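Where Keys Are Put Down: Surfaces, Catch-Alls and Small Losses in the Home

Posted 1/21/24 by the Zumley Household Studies desk

3. Surfaces and small objects

3.1 Setting and method

The households in this part of the study were all in Vernusano and the older streets of Adel. Each one kept a paper log for 14 days in November. Participants wrote down where they left their keys on coming home, what else was on that surface, and whether they had to search for the keys before going out again. We received 476 usable entries. Entries with no location were dropped.

We did not ask anyone to change their habits. Four households already had a hook by the door and used it on most days. We kept them in the sample, as the days when the hook was skipped were of interest to us. On those days the keys usually went to the nearest flat surface, most often a table or a sideboard.

3.2 Wood grain and visibility

Participants often blamed clutter for a search, but several logs mention the surface itself. Wood with strong grain was named more than any other material. Streaks, knots and dark patches give the eye a lot of edges to sort through, and a small set of keys has no outline that stands apart from them. Figure 1 shows keys over a brown wooden surface with long bands of lighter and darker color.

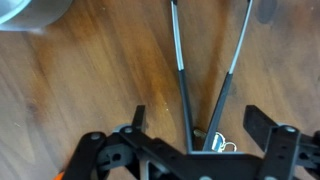 Figure 1. A small set of keys and a streaked wooden surface. The rim of a grey, rounded object is at upper left.

Plain surfaces gave fewer complaints. White counters and painted shelves were described as easy to check from the doorway. One participant wrote that she could rule out the kitchen counter without going in, while the dining table had to be walked up to and looked over from both sides.

Lighting matters here as well, though our logs are thin on it. Evening entries rarely say which lamp was on. A follow-up form used in Dunleavy asks for this, and those results will be reported separately.

3.3 Bowls and trays

A bowl on the table did not settle the matter. People with a bowl tended to put keys near it when their hands were full and to move them later, or to forget to. The bowls also filled up with coins, receipts and dead batteries. Once that happened, some participants stopped using them for keys and went back to the bare table. Shallow trays were emptied more often and stayed in use longer.

Comments (3)

walnut_st: Our table is dark oak and I lose everything on it. A cheap white saucer fixed it for me.

gbk: Did you ask about key rings? A bright tag would change your results in 3.2, I think.

mornings2: We have a hook. The keys are on the table.

We use cookies to remember your settings and count visits. Accept / Manage choices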